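Rorus Desk Kit – handheld gripper set for school and college robotics clubs
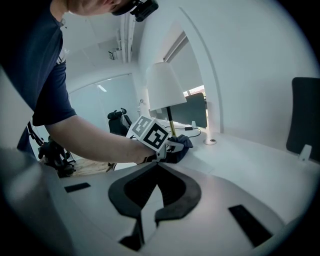 Kalevi Kiiskinen wrote to us in May to say that his club had expected the hard part to be the programming, and that the hard part was in fact getting eighteen teenagers to put a lamp back in the same place twice. We have had the remark pinned up in the office ever since, and it has done more for the design of this kit than most of our meetings.

The Rorus Desk Kit is what clubs use to enter the household tasks class of the Dreltero Cup. Team members do a job by hand with the gripper, record it, and use the recordings to train the arm that will have to do the same job on the day. The arm is not included. Most clubs have one already, usually in a cupboard, usually with a part missing.

What's in the box

Handheld grippers, two-finger, with marker cubes fitted: 4
Spare marker cubes: 10
Gloves, black, small to extra large
Charging lead and wall adapter
Task cards for the current Cup season
Printed handbook, spiral bound so that it lies flat under a coffee mug

Not in the box: lamps, mugs, cloths, cutlery or a desk. Please stop writing to ask which lamp. Any lamp.

Using it in a club session

A session works best with one person on the gripper, one calling the task and one keeping the log. Clubs with more members than that tend to form an audience, which is fine as long as the audience stays behind the desk and keeps its advice to itself.

Allow ten minutes at the start for calibration. It is dull and it is on the checklist for good reason. The Echeverría Sixth Form team skipped it for a whole half-term and trained an arm that wiped, with great care and confidence, a patch of air four centimetres above the table. They came to the Cup anyway and were very well liked.

Keep the cube clean. Fingerprints do little harm, but stickers do. We know the plain bits of the housing look as if they want a team logo. Put it on the box.

Move at the speed you would like the arm to move. New members nearly always go too fast, then somebody tells them so and they go at the speed of a museum guard. Both are in the handbook under "Things to get over early".

Task cards

The current set covers wiping round an object, moving a cup, folding a cloth, opening a drawer and switching on a lamp. Wiping round an object is where nearly every club starts, and where a fair number of them stay. The card asks for a clear wipe on each side of the object without shifting it. Judges check the object's position against a paper template, and they have heard all the explanations.

Cards are graded from one to five. Grade five is the cloth. We're sorry about the cloth.

Specification

Gripper: two-finger, hand-operated, right or left hand
Recording storage: 3,000 short demonstrations per gripper
Suggested age: 14 and up, or younger with a patient adult
Software: runs on most school laptops made this decade – the handbook lists the ones that sulk
Spare parts: fingers, pads, cubes and housings sold separately

Questions we get

Can one kit serve two clubs? It can, if they are on speaking terms. Label the grippers.

Do we need the gloves? For Cup recordings, yes, the rules ask for them. For practice, suit yourselves.

Our demonstrations look good but the arm does something else. Look at the log first. If six people each wiped the desk in their own style, the arm has probably learned a seventh. Agree on a direction and stick to it for at least a week.

Will it get us through to the finals? It will get you through to the heats with a decent set of recordings. After that you are on your own with the cloth.

Is there a teacher's pack? Yes, a short one. It has a term plan, a risk assessment and a page to hand to whoever asks why the robotics club is doing housework.

Ordering

Kits are sold to schools, colleges and registered clubs through Nirent, our distributor. Orders placed before the end of May go out in time for the autumn term. Loan kits are available for one half-term at a time, and there is a waiting list, so ask early. Loan kits must come back with all their cubes. We check.

For spares, please quote the code on the underside of the box lid. If the lid has gone, send us a photo of what's left and we'll work it out.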